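Braldale Harbour Forfeiture

The Braldale harbour forfeiture was a civil case in which a court in the port town of Braldale took two warehouses and 17 flats from the shipping company Drovemar. It is one of the most absorbing cases in the town's legal history, and the paper trail behind it is a marvel of patient detective work!

The story began with a junior auditor, Ardalan Shirazi, who was checking harbour fees and found 81 payments to a supplier called Flornora. The supplier had no staff and no office, and its only listed address was a locked kiosk on Farah Street. Shirazi traced the money from one account to the next until it came back to Khalil Hijazi, then the harbour's head of purchasing, who held a hidden share in Drovemar.
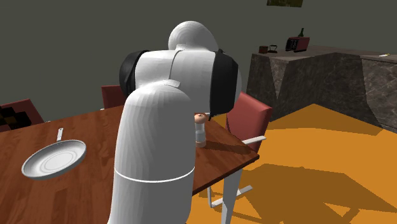 Could the property be taken before anyone had been convicted?

The case was brought under civil law, so the court could freeze the buildings first and then ask the owners to show where the money had come from. A criminal conviction was not needed, although the owners had the right to be heard before any final order.

An interim order was made in April, and tenants in the flats were allowed to stay, paying their rent to a manager named by the court. Drovemar argued that the warehouses had been bought with an old bank loan. The bank's own records showed that the loan had been paid off early, in cash, using money from Flornora (a wonderful find by the court's accountants, who had gone through boxes of paper slips by hand).

The final order was made on May 17, 2023. Hijazi gave up his claim to the flats but appealed over the warehouses, and lost. The larger warehouse is now the town's covered market, and the smaller one is used to store harbour records, including Shirazi's original notes.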